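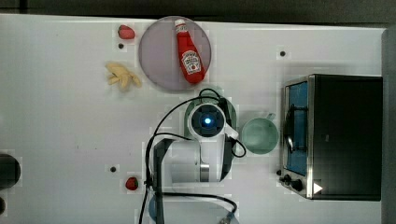
Reading time: 4 min

Fesow wrist cable kit for tabletop arms

Replacement cable, strain relief and routing clips for single-arm tabletop cells. Supersedes the first-issue kit, which is withdrawn. If you have the first-issue kit installed, read the fault notice on this page before running the arm again.

Status: in stock
Supplied by: Nonbridge
Fits: Stuvov tabletop arms with external wrist cabling
Not for: arms with internal cabling, ceiling mounts, mobile bases

Fault notice: intermittent loss of wrist communication

Users of the first-issue kit reported that the wrist stopped responding during otherwise normal motion. The arm controller logged a communication timeout, code 61, and held position. In most reports the fault cleared when the arm was moved by hand to another pose and returned at the same pose later in the shift. Because the fault cleared so easily, several sites reset it repeatedly and kept working. Do not do this. A wrist that drops off the bus while the gripper is closed may release or keep its grip depending on the firmware setting, and the operator has no reliable way to tell which from the pendant.

The first detailed report came from Pacita Ignacio at the Policarpio test kitchen cell, where the arm handles toy food and kitchen props on a white tabletop beside a toaster oven. The external cable leaves the back of the wrist housing, loops out to the left and comes down along the arm. A second run crosses under the base. Pick positions lie on both sides of the arm, with a plate and a ketchup bottle on the far side, so the wrist turns in both directions over a normal task list.

Cause

The first-issue strain relief clamps the cable too close to the connector. When the wrist rotates past 100 degrees from center, the cable bends at the rear edge of the clamp instead of along the free loop. The data pair fails before the power pair. For this reason the status light on the wrist can stay on while communication is lost. A lit indicator does not show that the cable is sound.

Lorna Umali sectioned nine returned cables. All had broken strands in the data pair at the clamp edge. Two also had damage to the outer jacket. No damage was found at the base end.

What changed in this issue

– The clamp is set back 30 mm from the connector and has a rounded exit.
– The cable is 900 mm long, measured between connector faces.
– The base clip holds the lower run flat to the table so that it cannot be lifted by the arm.
– The data pair uses finer strands. Pinout is unchanged.

The clamp and cable must be replaced together. The new cable in the old clamp will fail in the same way, though later.

Fitting

1. Clear the reach area of the arm. Remove any object standing taller than the wrist at its lowest pose.
2. Power down at the controller and disconnect supply. The emergency stop alone does not isolate the wrist connector.
3. Support the arm. Remove the old clamp and unplug the cable at both ends.
4. Fit the new clamp with the rounded exit facing away from the connector. Tighten until the cable no longer slides, then stop.
5. Form the free loop. With the wrist centered, it should stand clear of the housing and not rest on the arm body.
6. Fit the base clip and reconnect supply.
7. Jog the wrist slowly to both rotation limits with the gripper open and empty. Watch the loop. If it pulls straight at either limit, let out more cable and repeat.

Cells with fixed equipment inside the reach area need one more check. Jog the arm along the side nearest the equipment and confirm that the loop cannot catch on a handle, knob or door. Mark Anthony Ocampo reported one snag on an oven door handle during fitting. The new loop is wider than the old one, and taught paths that ran close before may need to be moved out.

Inspection

Check the cable at the clamp every month. Replace it if the jacket is creased, shiny or split. Replace it after any code 61, even if the fault has cleared.

Returns

First-issue kits are exchanged without charge until the end of December. Send the clamp and cable together, still assembled if possible, with the controller log. Contact Precious Abella in Nonbridge service for a return number. Technical questions about firmware hold settings go to Wilfredo Padilla.

In the box: cable, wrist clamp, base clip, four screws, fitting sheet. The hex key is not included.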